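Household Inventory and Storage
Session 4 notes: Deciding What Goes Where
February 26, 2024

Welcome back, everyone, and thank you for the lovely pantry stories last week. I promised I would write these notes out in full so you could listen instead of scribbling, and I have (more or less) kept my word. Please read them alongside the Pluvura worksheet, which you should have from the first evening.

We ended last time with the idea of a home address for every object. An address is a spot that anyone in the household could name without thinking very hard. "Somewhere in the hall closet" is a neighborhood. "Hall closet, second shelf, left side" is an address, and it's what I'd like you to aim for, even if you only manage it for the things you use most.

How do we choose the address? My own rule is to start with the hand and work outward. Stand where you do the job, stretch out your arm, and notice what you can reach without taking a step. That easy zone is precious space, and in most homes it has filled up with things that get used at Thanksgiving and hardly ever again. The gravy boat can live up high. Your everyday bowls shouldn't have to.
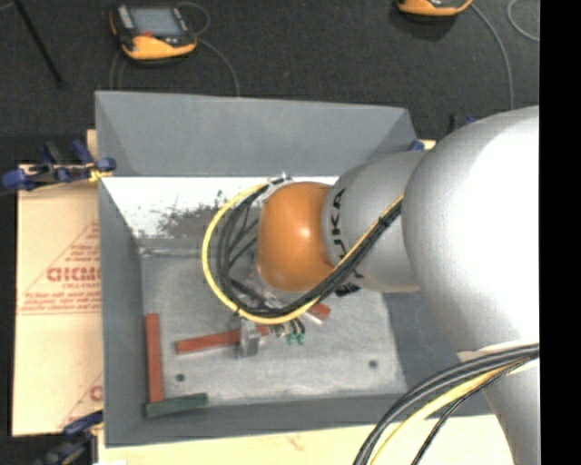
The next zone is whatever you can reach with one step or one bend of the knees, and it suits weekly things: the big stockpot, the spare sheets, the bag of rice that was such a good deal. Past that you come to the third zone, the attic and garage and the tops of closets, and there I'm strict about labels. Write on two sides of every box, in words your family would use. One former student had a box marked "Prirka" for years before she remembered it was the name of a yarn shop, and by then she had bought all the same colors again!

A word about screws and small hardware, as several of you asked. Sort by what the thing is for before you sort by size. Phillips screws left over from the bookshelf belong in an envelope with the bookshelf instructions – you'll want them together when you move.

For next week, pick one cupboard and only one. Empty it, sort it into the zones, and fill in the first page of the worksheet. Bring the page with you, smudges and all. We'll start with those and then go on to paper files, so come with a little patience and perhaps a snack.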